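Cidness Forum > Grippers and end effectors > Tarkex or Drastetti fingers for picking CPUs?

solderbunny217
Hi all, and sorry in advance for the long post! I've been putting CPUs in and out of a tray with the Tarkex two-finger gripper since March, and I'm mostly happy, but every so often a chip comes up with one corner lower than the other and then it's a coin toss whether it goes back into its pocket. My boss is leaning toward the Drastetti because the stroke is longer. Has anybody run both on small flat parts?

oldfeeder
Please don't use fingers for this at all. A small suction cup on the heat spreader, done. I've said it in every thread like this one and I'll keep saying it, with love.

solderbunny217
I knew you'd turn up, oldfeeder! We do have suction on the other station, and it's lovely until a chip has paste left on it. Ours are pulled from used boards, so that's a lot of them.

mk_estrella
We went from Tarkex to Drastetti on our Estrella arm and I'd say hold off. The longer stroke is nice, but the fingers are fatter and you may find there's no room between the pocket wall and whatever is next door. I got 14 bad picks in my first afternoon and most of them were me touching the tray on the way down. Could you post what your wrist camera sees just before the close?

solderbunny217
Sure thing, both with the fingers still open: 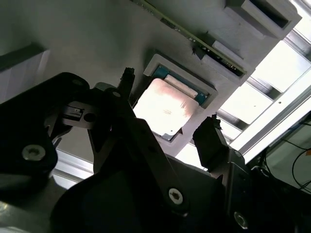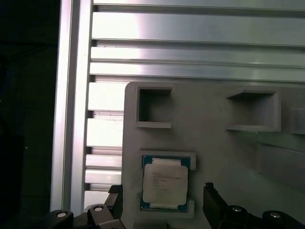 I close at 2 mm above the bottom of the pocket, slow, and then lift straight up. Force is at the lowest setting the controller will let me have, which might be part of the trouble, but I'm nervous about squeezing the substrate any harder.

oldfeeder
Fair enough about the paste, I'll give you that one. I still think a wipe station and a cup would be less grief in the long run.

mk_estrella
And I still don't agree, a wipe station is one more thing to keep clean! Before you spend any money, try thin silicone pads on the Tarkex fingers and teach the pick height again with the pads on. It took me 2 evenings and I wish I'd done it before we ordered the Drastetti.

solderbunny217
Pads are going on the shopping list tonight. I'll come back and tell you how the corners behave.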